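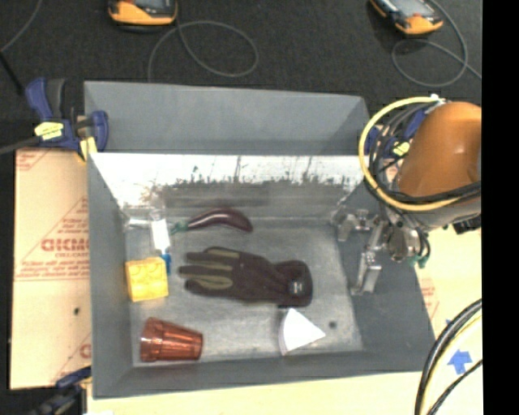

Household Sorting and Storage — Notes for Session 2

Mixed bins are emptied before anything is put away. Students should group the contents by use: clothing (a glove), toys (a building block, a toy eggplant), tableware (a plastic cup). Items that cannot be identified are set aside and recorded.

Worn gloves are paired or discarded. Record sheets are to be handed to Kamran Lashari in June.

Shares 8 | Comments 2

© Durkgate Course Office — Contact — Back to top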